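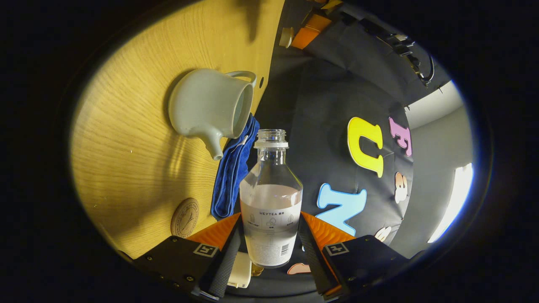
Open bottle, pitcher and towel at the tea table.

Call for participants: tea table setup and clearing study
Skasira Household Studies, Flakdale

Skasira is recruiting adults for a study of how people set, use and clear a small table for tea. The work covers ordinary handling tasks: moving a pitcher, placing a lidded pot, folding a towel, putting down a coaster, and sorting drink bottles. No experience in food service is required.

Sessions are held at the Gumness building, ground floor. Each participant attends 2 sessions on separate days. A session lasts 141 minutes, including a break. Payment is $122 per session, made by bank transfer after the second visit.

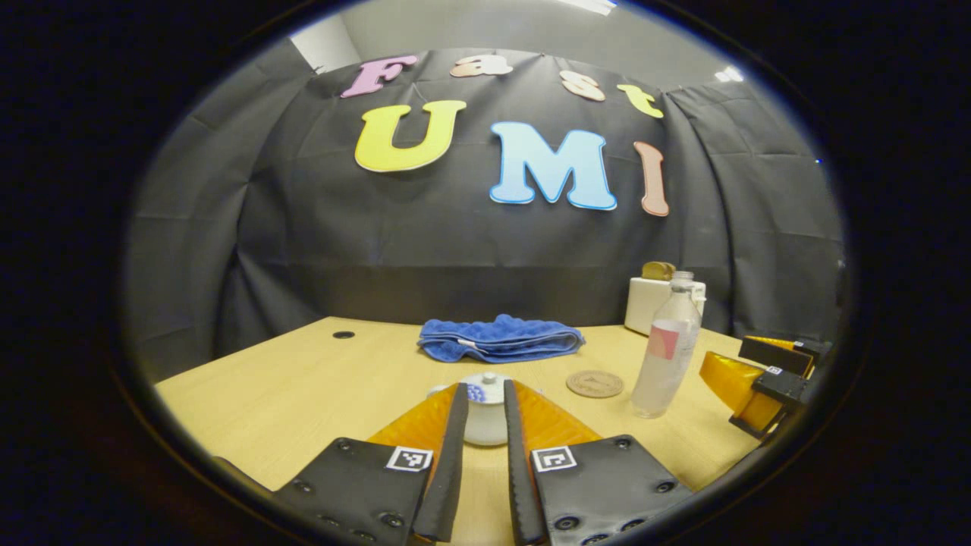 Lidded pot, towel, coaster and bottle on the tabletop

Contact: Han, Study Coordinator, Tabletop Tasks

The item set includes a small white ceramic pot with a lid, a round cork coaster, a blue towel and a plastic water bottle. Items are placed on a light wooden tabletop. Participants receive a printed layout card and arrange the items to match it, then clear the table in the order stated on the card. Some cards call for the towel to be folded and set at the back. Others leave the arrangement to the participant.

Ceramic items must be lifted with the lid held in place. Liquids used in the sessions are not for drinking. Drinking water is provided in the break area.

Requirements:
Age 18 or older
Able to stand at a table for up to 40 minutes at a time
Able to grasp and lift a full one-liter bottle with either hand
Able to read short instructions in English
No open cuts on the hands on the day of the session

People who took part in the August round are not eligible. That round logged over 389 completed layouts, and the current cards reuse part of the same set.

Sleeves should be short or rolled to the elbow. Rings and bracelets are to be removed before the first task. Lockers are available next to the sign-in desk.

To apply, fill out the availability form at the Skasira front desk or request a copy by mail. List at least two morning or afternoon slots. Applications close Friday, September 11, 2026. Selected applicants will receive a confirmation with the room number and parking directions.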